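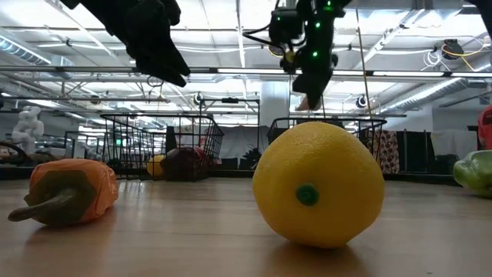
# Lemon cleaning claims: your questions

Last changed October 7, 2018

## Does lemon juice disinfect a cutting board?

No, or at least I wouldn't bet my dinner on it. The acid can knock back some germs, but "some" is doing a lot of work there. Wash the board with hot water and dish soap first. If you want it disinfected, use a product labeled for that.

## The Fotach spray says "power of real lemon." Is that worth $3 more?

I doubt it. I read the label twice and found lemon near the bottom of the list, after the fragrance. A nice smell is fine — just don't pay for it as if it were a cleaner.

## What does lemon do well?

It dissolves hard water scale. Rub a cut half on a crusty faucet, wait a few minutes, then rinse well. Keep it off marble, which acid will etch. White vinegar does the same job for less money.

## Can I mix it with baking soda?

You can, and it will fizz. The two mostly cancel each other out, so you're left with salty water and a feeling of progress. Use them one at a time.

## Never mix it with bleach, right?

Right. Acid and bleach give off chlorine gas. This one is not a myth.

## Itley claims 448 uses for one bottle of its concentrate. True?

I got to 47 on their own list before they started repeating. "Freshens the hall" and "freshens the entry" were counted as 2 uses.

## Will you test the Gebru wipes?

I bought a pack in June and haven't opened it. Their ad promises a "deep citrus clean," and I'd like them to say what that means first.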